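How to bleed a radiator

If a radiator is warm at the bottom and cold along the top, there is air trapped in it. Letting the air out is called bleeding. It costs nothing once you have a key and it is well within reach of anyone who can hold a cloth in one hand and turn a small key with the other.

These notes are for ordinary wet central heating with a boiler and steel panel radiators. If you have a heat pump or a communal system in a block of flats, ask whoever looks after it before you touch anything.

What you need

A radiator bleed key. Most hardware shops sell them, and the one in Doltwood keeps them by the till. Some newer valves have a slot and take a flat screwdriver.
An old cloth or towel.
A small bowl or jam jar.
Something to protect the carpet. The water inside can be black and it stains.

Before you start

Put the heating on for long enough to get every radiator hot, then go round and feel each one. Write down which are cold at the top. A radiator that is cold at the bottom and hot at the top has sludge in it, and bleeding won't help. One that is cold all over may simply be turned off at the valve, so check that first.

Now switch the heating off and leave it until the radiators have cooled. Don't skip this. The water can be hot enough to scald, and a running pump can pull more air in.

Look at the pressure gauge on the boiler and note the reading. If your system has a small tank in the loft, there is no gauge to worry about.

Bleeding the radiator

Start downstairs, with the radiator furthest from the boiler, and finish upstairs.

1. Find the bleed valve. It is at one end, near the top, and looks like a small square peg inside a round hole.
2. Lay the towel on the floor and hold the bowl under the valve, with the cloth behind it to save the wallpaper.
3. Fit the key and turn it slowly anticlockwise. Half a turn is usually plenty. Never take the screw right out.
4. You will hear a hiss. Wait. It may spit a little before it settles.
5. When water comes in a steady dribble, turn the key clockwise until it stops. Firm is enough - the valves are brass and the corners round off easily.
6. Wipe the valve dry and go on to the next one.

If nothing comes out at all, the valve may be blocked with paint. Close it again and scrape round the edge with a cocktail stick. Leave it alone if it won't move with gentle pressure.

Afterwards

Check the gauge again. On a sealed system it will have dropped. Most boilers want between 1 and 1.5 bar when cold, but go by your own manual. Top up through the filling loop, opening it a little at a time, and close both ends when you are done.

Turn the heating on and feel round the radiators once more.

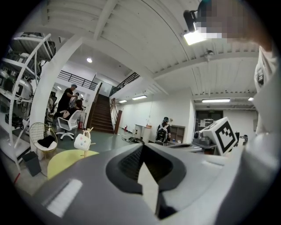
Look at each bleed valve again the next morning as well, and run a dry finger underneath. If one is weeping, nip it up slightly with the system cold. Radiators that need bleeding every few weeks point to a leak or a fault elsewhere, and that is a job for a heating engineer.

Sutrisno Pelupessy
Last updated September 1, 2022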